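Velwood Two-Finger Kit: evaluation README

Maintained by Kojo Quaye. Last updated: 2024-02-24

# What this is

Notes and logs from our trial of the Velwood gripper kit, the one Riis sells with a wrist camera and a "ready on day one" leaflet. It wasn't ready on day one. We paid full price and owe the seller nothing.

# Contents

- `logs/`: 700 grasp attempts, one CSV row each
- `stills/`: wrist camera frames, sorted by object
- `notes.txt`: Adom Owusu's bench notes, unedited

# Finger coating

The leaflet calls the finger skin "long-life" and gives no number of cycles. I asked Riis for one in November and got the leaflet again. 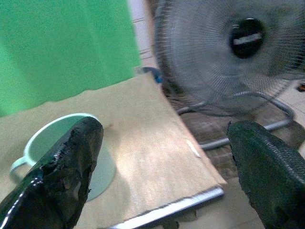
On the left finger the smooth outer layer has torn and is peeling, with rough, darker material showing underneath. Check your own set before trusting any grip figures, ours included.

# Known problems

1. The tip hides most of a mug at close range, so labels for that object lean on the rim and handle.
2. Force values are whatever the kit reports. We had no second sensor to check them against.
3. 12 rows have no end time. Drop them.

# Use

Fine for comparing with your own trial. I would not cite it as proof that the kit works, or that it doesn't.

Contact: Kojo Quaye, Plunley bench group, Hosotville | Back to top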